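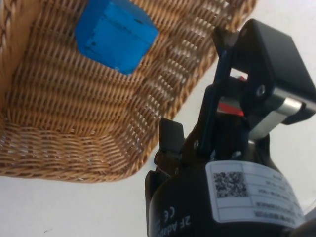

Sasholm woven basket review: two years of toy blocks and counting

I bought my first Sasholm basket in September, the week we finally gave up on the plastic tub the blocks had lived in since my daughter could sit up. The tub had cracked along one side and pinched fingers whenever it was lifted (mine mostly), and I wanted something I wouldn't mind leaving out on the table when people came round.

Well, I liked it so much that I went back for another, so this is a review of 2 baskets really, both the same size. One has the blocks in it and the other lives by the front door with hats and gloves. They come from Budier, the shop on the corner with the green awning, where İlker Yalçınkaya was good enough to let me take three of them over to the window and look at the colour in daylight. They do vary! Some are quite yellow and some nearly grey, and I went for the lighter tan.

The weave is the best thing about it. It's tight and flat on the inside, so small things don't work their way through or get stuck, and the rows are neat right into the corners. The rim is a thicker, coarser plait and a shade darker, and it's comfortable to hold even when the basket is full to the top. My daughter drags hers about by the rim and it hasn't come loose anywhere.

Now the grumbles. Ours shed little bits for the first fortnight, and I was forever wiping specks off the white tabletop. A good shake outdoors and a going-over with the soft brush on the vacuum cured most of it. There's no lining either, so I wouldn't put wool in it without a cloth underneath (I lost a thread from a favourite scarf that way in the hall one). And there are no handles, which my mother-in-law thinks is a serious fault and I don't mind a bit.

As for the blocks, the painted ones do get scuffed, but they did in the tub as well, and the noise of tipping them all back in at bedtime is so much softer now. I'd have paid the money for that alone.

I did look at the Lultness basket before I bought the second one. It's a handsome thing with a lid, but the lid would be under the sofa within the hour in this house, and it's deeper, so a small child ends up head first in it looking for the one block she wants. The Gökçe is prettier still, with a looser weave, and I'd happily have it for fruit.

Would I buy a third? I've already measured the shelf in the bathroom, so I think you know the answer. Four and a half stars, with the half taken off for all that shedding.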